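Filed under: Grantee Updates | Community Projects

Farbridge Toy Library – how the first stretch has gone
10/4/19

Hi Refilwe,

You asked for a page or so on how the grant is being spent, so here goes. I'll try to keep it in some sort of order, but you know me by now!

The big news is that we're open. We got the keys to the old Weerasinghe shoe store in July and spent most of that month scraping glue off the floor (so much glue). The shelving your money paid for went up along the back wall, and the low bins sit under the window where little kids can reach them. I was worried the place would feel like a storage unit, but with the lamps on and the rug down it's pretty cozy, and people stay longer than I thought they would.

Lending works the way we laid it out in the application. A family signs up, picks out up to three toys, and keeps them for three weeks. We dropped the late fees before we even opened. Mizanur talked me into it – he ran the front desk at a library for years and says fees mostly keep the toys from ever coming home. So far I'd say he's right. A train set did vanish for a good long while, then turned up on our doorstep in a grocery bag with every piece of track in it.

Money next. The $500 you set aside for cleaning supplies is nearly gone, and I'll own up to guessing low on that one. Everything that comes back gets wiped down or washed before it goes out again, and that eats up more spray and more laundry soap than I figured. I've moved a little over from the printing line, where we came in under, and I'd like to talk with you about doing that properly next year. Rent and insurance are right where we said they'd be. The Deralum software for checking things in and out is fine, a bit clunky on the old laptop, and I've stopped swearing at it.

We said we'd run five play mornings by now and we've run three. One got rained out (we'd planned it for the park, silly us) and the other got pushed back because the heater quit and I didn't want babies crawling around in a cold room. Both are back on the schedule. The ones we did hold were lovely and loud, and a couple of grandparents have started coming without any kids at all, just to sit and chat and have a coffee.

Donations are the part I can't keep up with. Word got around and now people pull up with whole trunkloads. Wooden toys are the easy ones, they get a wipe and a quick look for loose screws. Stuffed animals take more doing, and I went back and forth on whether to lend them at all.

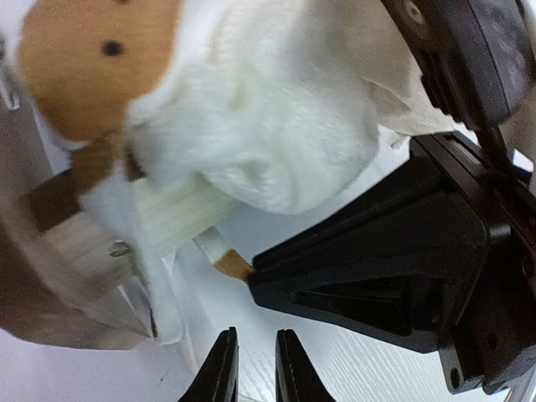 In the end we said yes, as long as they can go through a washer and the eyes are on tight. Anything that doesn't pass gets handed back or goes to the fabric recycling drop at Prullero.

What I need from you is mostly an answer on the Saturday question. Parents with day jobs keep asking for weekend hours, and I can't cover them alone. Eight extra paid hours a month would do it – I've put the cost on the budget sheet that's attached, down at the bottom in yellow.

I also still owe you the signed insurance form. It's on my desk, under something, and I'll drop it off when I come by for the meeting.

Thanks again for all of it, and come see us!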